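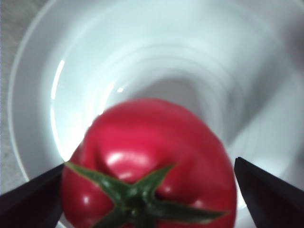

How to Save Tomato Seeds

Search this site Search Go

3 min read

Saving seed from a ripe tomato takes a jar, a strainer and a little patience. Use an open-pollinated variety. Seed from hybrids will grow, but the plants may not match the parent. Pick fully ripe fruit from your healthiest plant, and leave out anything that grew on a sick one.

What you need

Clean glass jar
Sharp knife and spoon
Fine strainer
Ceramic plate
Paper envelope and pencil

Step 1. Cut and scoop

Cut the tomato across the middle, not through the stem. Squeeze or spoon the seeds and gel into the jar. The flesh can go in a sauce.

Step 2. Ferment

Add a splash of water if the pulp is thick. Cover the jar with a cloth and leave it out of the sun for 3 days. Stir once a day. It will smell, so a garage or porch is a good spot. A thin layer of mold on top is normal.

Step 3. Rinse

Fill the jar with water and stir. Good seeds sink. Pour off the pulp and floating seeds, then repeat until the water runs clear. Tip the rest into the strainer and rinse again.

Step 4. Dry

Spread the seeds in one layer on the plate - paper towels stick. Break up clumps with your fingers every day. Don't use an oven. Most batches are dry in nine days, sooner if the air is dry.

Step 5. Store

Write the variety and year on the envelope before you fill it. Put the envelope in a sealed jar somewhere cool and dark.

Posted in June by Sylvain Fleury

Related
Starting Peppers Indoors
When to Pick Winter Squash
Cleaning Lettuce Seed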